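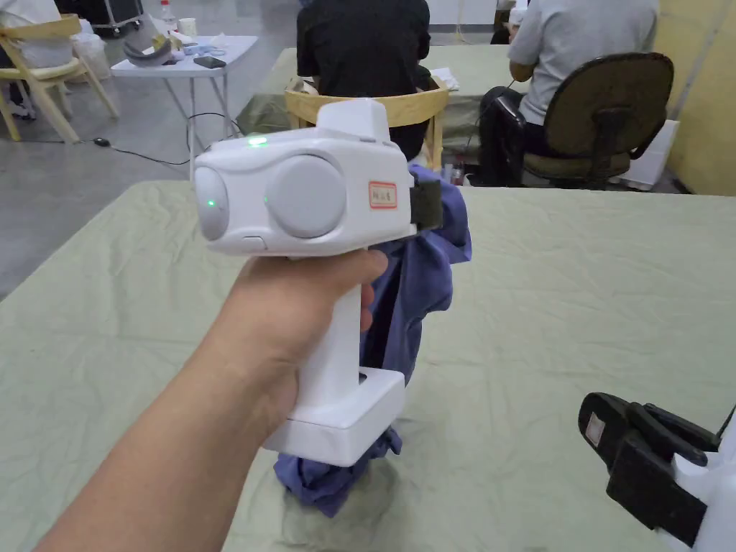 Work area inspection, textile folding tables, Clesden site, upper floor. Checklist revision 13, used for the October round. The inspection covers the table coverings, seating, floor, overhead fixtures and the handling of garments between piles. Coverings are checked first, with work under way, as a cloth that lies flat at the start of a shift does not always stay flat. The pale green cover on the table under inspection has creases running across it, and the same cloth is used on the next table, where the seated work is done. Creasing alone is not a defect. A fold that can catch a sleeve or hide a pin is.

Ratings: S = satisfactory, C = satisfactory with comment, A = action needed, N = not inspected this round.

1. TABLES AND COVERINGS

1.1 Cover reaches all edges of the tabletop — S
1.2 Cover free of tears and open seams — S
1.3 Cover free of heavy creasing in the folding zone — C
Comment: Pull the cover tight from the two short ends before each shift. Do not pull from one corner. Covers that will not lie flat go back to Reseo for pressing and are replaced from stock.
1.4 Surface clean to touch, no residue transferred to a white test cloth — C
Comment: Light marking on the test cloth at one position. Wipe with the neutral cleaner only. The Margaritis product left over from last year is not approved for use near finished textiles and should be removed from the shelf.
1.5 Table stable under a side push at each corner — S
1.6 Clear width of walkway behind each seat, minimum 90 cm — S
1.7 Paper on work tables limited to the current job sheet — S

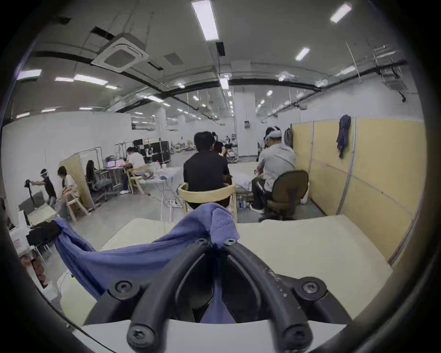 2. OVERHEAD AND GENERAL LIGHTING

2.1 All light fixtures over the tables working, no flicker — S
2.2 Light level at the folding surface, minimum 1000 lux — C
Comment: This is the site's own figure, set higher than for general work so that pilling and small stains can be seen on dark fabric. The reading at the far table was just at the limit. Clean the fixtures before the next round and measure again before ordering tubes.
2.3 Air conditioning units free of drips and visible dust at the grille — S
2.4 Exposed pipes and ducts secure, no loose hangers — S
2.5 Airflow does not lift light fabric from the table — C
Comment: Tested with a single sheet of tissue at each position. Slight movement at the end table on the high fan setting. Keep the fan on medium during sorting.

3. FLOOR AND SEATING

3.1 Floor dry and free of fabric scraps — S
3.2 No bottles or drink containers on the floor between seats — A
Comment: Repeat finding. Bottles standing by a chair leg are a trip hazard, and a spill spreads under the tables before it is noticed. Use the drinks shelf by the entrance. Caps stay on.
3.3 Chairs sound, no loose joints or split seat surfaces — C
Comment: Wood chairs and office chairs are mixed in this area. Both types are accepted. Casters on office chairs to be checked for wound thread, which was found on two chairs in the previous round and cleared.
3.4 Seat height suits the table for the person using it — S
3.5 Bags kept off chairs and out of walkways — C
Comment: Hooks are on order from Plutari. Until they are fitted, bags go in the lockers.
3.6 Maximum load of stacked cartons beside tables, 40 kg per stack — S 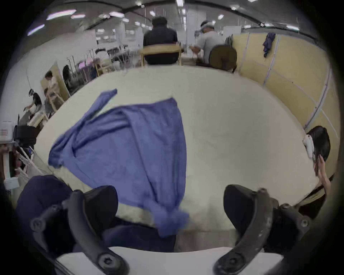
4. GARMENT HANDLING

4.1 Garments lifted clear of the cover, not dragged across it — C
Comment: Dragging raises the pile on soft knits and moves the cover with it. Lift, set down, then spread.
4.2 Sleeves and ties laid out before the first fold — S
4.3 Colors kept in separate piles — C
Comment: Dark navy and mid-blue items are the usual problem. They shed onto each other, and under poor light the smaller item is easily folded inside the larger one. Leave one hand width between piles.
4.4 Fabric surface checked for pilling before folding — S
4.5 No fabric hanging over the near edge when the table is left unattended — S
4.6 Pins, tags and clips removed and placed in the lidded tin — S
4.7 Items touching the floor returned to the wash bin — N
Comment: No such item during the inspection. Carry forward.

5. EXITS AND PARTITIONS

5.1 Route to both exits clear — S
5.2 Partition panels fixed at top and bottom, no movement at the joints — S
5.3 Nothing leaned against the partition — S
5.4 Extinguisher tag in date and readable from the walkway — S

ACTIONS

3.2 Clear bottles from floor, remind all shifts. Immediate.
1.4 Remove the old cleaner from the shelf. Before the next shift.
2.2 Clean fixtures, repeat light reading at the far table. Before the next round.
3.5 Confirm delivery of bag hooks. Open.

Items marked C do not need a written reply unless the same comment appears in two rounds in a row. Item 3.2 has now reached that point, and the reply goes on the back of this sheet.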